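3.2 Film posters and the first wave of audience talk

We were fond of this part of the study from the start, perhaps because both of us grew up arguing over posters in theater lobbies. Our corpus holds 1567 public comments left under the first poster of Stistine, a small-budget drama, in the 10 days after it went online in August.

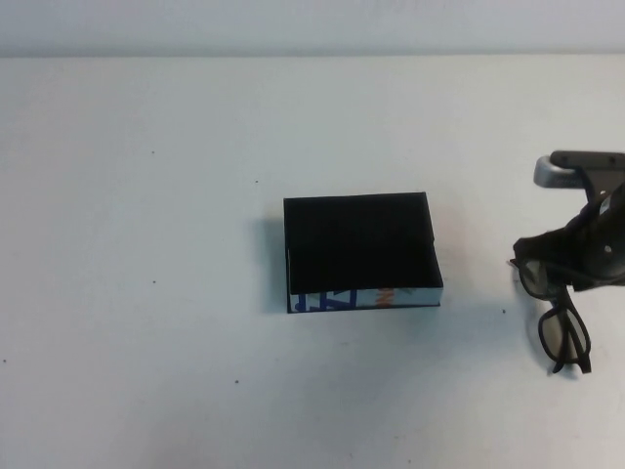 Figure 4. Small open-topped box with a black interior, on a white tabletop.

Most of the comments, as Fitzsimmons had guessed in her earlier work on Mitik, were about the lead actor's face and hair, and only 205 of them mentioned the story at all. We read every one of these by hand (a slow but very pleasant job!) and sorted them into 14 themes, with Alcantara settling the cases where our two readings pulled apart. The largest theme was plain curiosity about the setting, followed by comparisons with Strickland, the director's previous film.

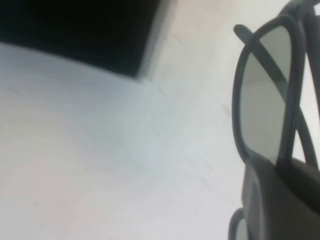 Figure 5. Close view of the pale tabletop, with part of a black object at upper left.

People who had seen Strickland wrote longer comments and came back more often to answer others, and we return to them in Section 4, where the same coding is applied to the trailer for Retach.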